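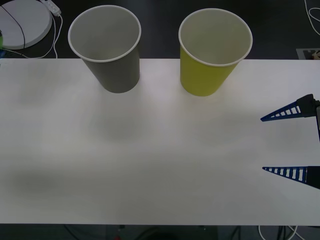 Ticket 1704: Right arm gripper stops short on cup pick

Station: Prorngate, cup table
Opened by: Haris Babić
Opened: 7 May 2023
Priority: normal
Status: closed, one follow-up open

Problem

The right arm reaches for the yellow-green cup, closes too early and pushes the rim instead of taking the cup between the fingers. The dark gray cup gives the same trouble less often. Left arm is fine. No fault code on the Derilex controller, and the log shows every move as completed.

Setup when reported

Two paper cups, mouths up, standing toward the far side of the white table. Blue ladder-pattern fingers on the right gripper, start pose with fingers wide open and pointing left at the cups. Speed set to 60 percent. Nothing in the cups.

Log

Entry 1, Haris
Restarted the controller and homed both arms. Ran the pick on the yellow-green cup at the same speed. Same result. Dropped the speed to 20 percent, same result, so it isn't a timing problem.

Entry 2, Haris
Opened and closed the gripper by hand from the pendant with nothing between the fingers. Full open and full close are both reached. No grinding. The lower finger moves a little when I push on it sideways. The upper one does not.

Entry 3, Morer support
Please check the two screws at the base of the lower finger before changing anything in the program. If a finger is loose, the tip can sit forward of where the program thinks it is. Also send the tool offset now stored for the right arm. Do not re-teach the pick point yet, or we will be correcting for a loose part.

Entry 4, Haris
Power off at the controller. One screw was loose, the other was tight. Took both out, cleaned the threads, put them back with a drop of medium thread locker. Tightened them in turns so the finger stayed square to the housing. Left it overnight for the thread locker to set.

Stored offset for the right arm is 200 mm from the flange to the fingertip. I measure 205 mm with the finger tight.

Entry 5, Morer support
The 5 mm difference would account for the early contact. 200 mm is the length of the older fingers. Was the offset updated when the blue ones were fitted?

Entry 6, Haris
Živković changed the fingers. The left arm has the new value and the right arm still had the old one. Entered 205 mm on the right arm, saved, restarted, and confirmed that the value was still there after the restart.

Entry 7, Haris
Touched the fingertips to the table reference mark at low speed and the position agrees with the display. Ran the pick on both cups at 20 percent, then at 60. The gripper now goes past the rim and closes on the wall of the cup. Some denting on the yellow-green cup, so I lowered the grip force one step. No dents after that and no drops.

Cause

Old tool offset left on the right arm after a finger change. Loose screw on the lower finger made it worse.

Fix

Screws reset with thread locker, offset corrected to 205 mm, grip force down one step.

Follow-up

Add the offset to the finger change sheet for both arms. Assigned to Živković.
Check the finger screws again in July.
Saved program backup is on the station drive under the ticket number. The backup from before the change is in the same folder, so don't load that one by mistake.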